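Tillby Control Software Forum > Bimanual Tasks > Cloth grasp selection

n.levchenko
Apr 26, 2018
The planner currently ranks grasp pairs on the cloth by distance from the wrist cameras' depth estimate alone. I request comments on adding a penalty for folded regions before the next release. The training log holds 2,000 grasp attempts, of which 760 are labeled as multi-layer.
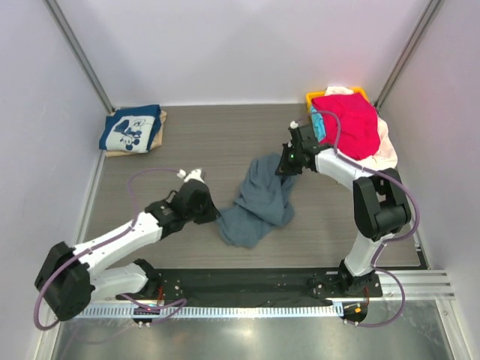 Both grippers at the cloth, basket and folded stack behind.

d_grube
The penalty is reasonable, but it should not be applied in the planner. Overlaps such as the one in the middle of the cloth are a perception matter. The segmentation node should report them, and the planner should receive a cleaned list of candidates.

mmayrhofer
I do not agree with Mr. Grube. If perception discards candidates, the planner has no fallback when a cloth is crumpled throughout. Please keep every candidate and attach a layer score - the Viklund module already accepts one.

d_grube
It accepts one, but planning time rises with the length of the list. I would support a limit of 10 candidates per arm.

n.levchenko
The limit is acceptable to me. I will submit the layer score as an optional field, off by default. Ms. Mayrhofer, kindly review the message definition.

mmayrhofer
Confirmed. Please also state which frame the score refers to.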